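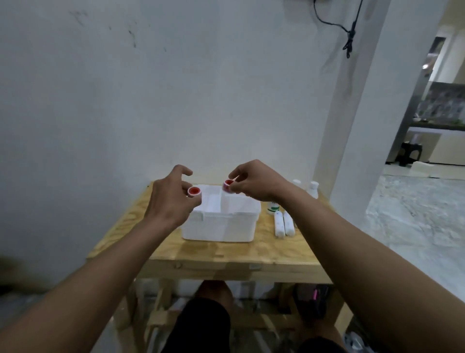 How often should a first-aid box be emptied and checked?
Twice a year is enough for most homes and small offices, plus a quick look after anyone has used it.

I'll leave that answer up while people find a seat. It's the main thing I'd like you to take home, so if you have to slip out early you've already had it.

Introduction. I look after the first-aid boxes at Tisby, where we have workshops on two floors and a small kitchen. I'm not a nurse and this isn't a first-aid course. It's a talk on keeping the box in order so that the person who has done the course can find what they need.

Start with the Flerkora building. When I took over the boxes there I found one with a good supply of plasters, a bus ticket and a bottle of eyewash that had passed its date. It had been signed off each September by people who opened the lid, saw that it was full and closed it again. Pause here, someone usually laughs.

Emptying. Take everything out. Don't sort inside the box. You need a clear table, a cloth and a pen, and half an hour if you haven't done it before. Wipe the inside of the box and leave the lid open while you get on with the rest.

Bottles first. Stand them up with the labels facing you and read the dates. Then check the caps. A cap can look shut and be on crooked, and you won't know until something has leaked over the dressings. Take it off, look at the thread and the inside of the cap, wipe off any crust and screw it back on straight. If the seal was meant to be unbroken and it's broken, the bottle goes. Sterile eyewash that has been opened goes as well, however much is left in it. Don't top up one bottle from another, and don't keep anything that has lost its label.

(Ask who has an unlabelled bottle at home. Wait for hands.)

Next, the soft things.

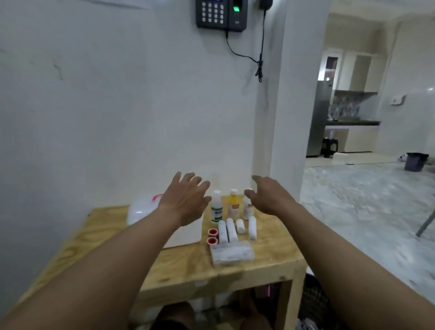 Bandages are easy to check and easy to put back badly. Look at the wrapper if there is one. A torn wrapper on a sterile dressing means it's no longer sterile. Plain rolled gauze that has come undone can be rolled up again for practice, but I keep it out of the box. Put the widths together so that you can pick the right one without unrolling three others.

Tape. Try the end of each roll. Old tape either won't stick or won't come off the roll. Fold the end over on itself when you've finished, it saves a lot of picking with a fingernail.

Packing it again. Heavy things at the bottom, bottles upright where the box is deep enough, bandages beside them, tape and gloves at the top. If the bottles won't stand up with the lid shut, you need a deeper box or smaller bottles. We changed to smaller ones at Zamudio - they cost a bit more for what you get, but we've had no leaks there.

The list. One sheet, taped inside the lid. Item, how many, earliest date. Write it in pencil. At Jillia they keep theirs on a computer and I've nothing against it, but the box is in the corridor and the computer is upstairs.

Handouts are by the door, list on one side and a blank copy on the other. Questions now, then tea at 4.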